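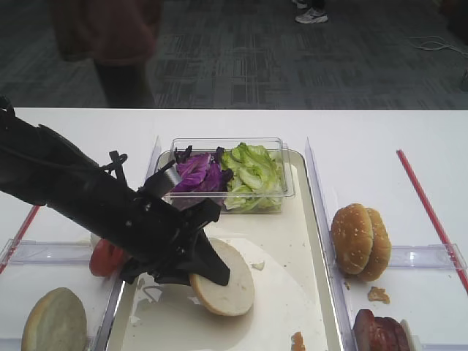
Burgers and filled rolls at home

Most of the trouble with a home-made burger comes from the order in which things are done. The meat is ready, the rolls are still in the bag and the lettuce is in the sink. The notes below are for four to six people and an ordinary cooker, though nearly all of it applies to cold filled rolls too.

Choosing rolls

A soft white roll is the usual choice and there is nothing wrong with it. It should spring back when pressed lightly. If it stays dented it will go to paste as soon as anything juicy touches it. Brioche browns quickly and tastes sweet, so go easy on ketchup and relish with it. Crusty rolls are best kept for sausages or cold ham, as a hard crust pushes the filling out of the far side at the first bite.

Match the roll to the filling. Raw patties shrink, so shape them a good finger's width wider than the bread.

Rolls bought the day before are easier to slice than very fresh ones. If they are warm from the oven, leave them on a rack until completely cool before you put a knife near them.

Cutting

Use a bread knife and saw gently with hardly any downward pressure. Lay your palm flat on top of the roll, fingers raised, and turn the roll as you go so that the cut meets itself. Cut slightly above the middle. The bottom half carries the weight and takes most of the juice, and it needs the extra thickness.

Leave the halves in pairs. Six tops and six bottoms in two separate heaps never seem to go back together.

Toasting

Toast the cut side only. A minute or two in a dry frying pan over a medium heat is enough, and a thin scrape of butter gives a more even colour. The aim is light brown at the rim and a dry surface across the middle. Toasting both sides makes the roll brittle and it will crack when squeezed.

Under the grill, put the rolls on the second shelf down and stay in the kitchen. Sugar in the dough catches very fast. A toaster works for flat muffins but most rolls are too fat for the slots, and the ones that do go in tend not to come out.

Do the toasting while the patties are resting. Rolls toasted too early and stacked in a pile steam each other soft again.

Tomatoes

Keep tomatoes out of the fridge for the day you want them. Take out the core with the tip of a small knife, then slice across with a serrated blade, about as thick as a pound coin or a little more. Throw the end pieces in a salad.

Lay the slices on kitchen paper in a single layer, salt them lightly and leave them for ten minutes. Blot the tops before using. This does more to prevent a wet roll than anything else on the page. If the tomatoes are pale and hard, as they are for most of the winter, use a spoonful of tomato relish and leave the fresh ones at the shop. By August the problem is the opposite and very ripe ones may need their seeds scooped out.

Cabbage and lettuce

Wash leaves in a large bowl of cold water, lift them out with your hands and let the grit stay at the bottom. Tipping the whole lot through a colander pours the grit back over them. Change the water and repeat if the bottom of the bowl is sandy.

Drying matters as much as washing. A salad spinner is quickest. Failing that, roll the leaves up in a clean tea towel, take it outside by the corners and swing it. Damp leaves make the sauce slide off and go brown at the edges by the next day.

Lettuce can be torn to fit the roll. Iceberg and little gem hold up well against hot meat. Butterhead wilts at once and suits cold fillings better. Red cabbage wants to be finely shredded or else pulled into thin pieces with the thick rib cut out. Raw wedges are hard going between two bits of bread. A squeeze of lemon and a pinch of salt, rubbed in by hand, will soften it in a quarter of an hour. It also fixes the colour, which otherwise turns a bit blue.

Dressed cabbage stains anything pale it sits next to, so put it with the lettuce at the last moment or use a separate dish. Plain dry cabbage can share a box with lettuce quite happily.

Storing prepared leaves

Line a lidded box with a sheet of kitchen paper, put the dry leaves in loosely and lay another sheet on top. Lettuce keeps two or three days like this and cabbage keeps longer. Change the paper if it feels wet. Don't store them beside apples or bananas, which make the leaves go spotty.

I had a set of Flakico boxes that sealed very well until they went through the dishwasher a few times, after which the lids bowed. Hand wash lids, whatever the make. Boxes themselves are usually fine on the top rack.

Sliced tomato doesn't keep. It can be cut in the morning for the evening if it has to be, but take it out of the fridge in good time and blot it again.

Onions and pickles

Raw onion is milder after ten minutes in cold water with a splash of vinegar. Drain it well. For fried onions, start them before everything else, over a low heat with a lid on for the first half, and allow a good half hour. Recipes that promise soft brown onions in five minutes are wrong.

Slice gherkins lengthways so that they lie flat. Rounds fall out.

Sauce

Spread sauce on the bread and keep it off the filling. A layer of mayonnaise or butter right to the edge of the bottom half slows the juice down. Mustard and ketchup are thinner and belong on the top half. For a basic burger sauce, stir together four spoons of mayonnaise, one of ketchup, one of chopped gherkin and a little of the vinegar from the gherkin jar. It is better after an hour in the fridge.

Order of filling

From the bottom: mayonnaise, lettuce, patty, cheese, onions, tomato, gherkin, cabbage, and the top half with its mustard or ketchup. Lettuce underneath catches the juice. Some people prefer it on top for the crunch, and with a thick patty there is a case for that, but the bottom half then has to be eaten quickly.

Ruwan Sivakumar wrote in after the last version of these notes to say that he puts the cheese under the meat as well as over it. I tried it on Tuesday. It does hold the lettuce in place, and I would do it again with a strong cheddar. With a mild slice you can't taste the difference.

Don't go higher than you can bite. If it needs a skewer to stand up, take something out.

Laying things out

Work along the counter in the order of filling, so that your hands move in one direction only. A shallow tray with a lip is useful under the bread, and it catches most of the crumbs. Boards are flatter and nicer to cut on but everything rolls off them.

Use one set of tongs for raw meat and another for everything else. Put a folded cloth at the end of the line for hands. If people are filling their own, set the sauces out last in the row with a spoon in each, otherwise the same spoon goes round all of them and the mayonnaise turns pink.

Raw patties stay in the fridge until the pan is hot. Burgers made from mince should be cooked right through, with no pink in the middle and the juices running clear. Bought mince isn't like steak and can't be treated like it. Cooked meat goes on a clean plate, never the one the raw patties came from.

Cleaning up

Shake crumbs into the bin before the tray goes near the sink. Wet bread clogs a plughole as well as any hair does. Wipe grease off with a used piece of kitchen paper while it is still slightly warm, then wash in hot water with washing-up liquid. For a tray that feels greasy even after washing, make a paste of bicarbonate of soda and water, leave it on for fifteen minutes and rub with a soft cloth. Don't use bicarbonate on bare aluminium, as it goes dull and grey.

Tomato and red cabbage both mark white plastic. Rinse in cold water first. Hot water seems to set the colour. An afternoon on a sunny windowsill will fade most of what is left.

Fat from the pan goes into an old jar or tin, and from there into the bin when it has set.

Leftovers

Spare rolls freeze well, already sliced, with a bit of greaseproof paper between the halves. They thaw in an hour on the counter. Stale ones can be whizzed into breadcrumbs and frozen in a bag, and a handful of these goes straight into the next lot of patties.

Leftover cabbage and lettuce should be used separately. Cabbage can be fried with a little caraway or added to noodles. Lettuce that has gone limp revives in iced water for ten minutes, or goes into pea soup. Tomato ends, onion and any relish left in the dish make a decent sauce for eggs.

Cooked patties keep for 2 days in the fridge, covered. Crumble them into a pan with onions and a tin of beans. Reheated whole they are dry and there isn't much to be done about it.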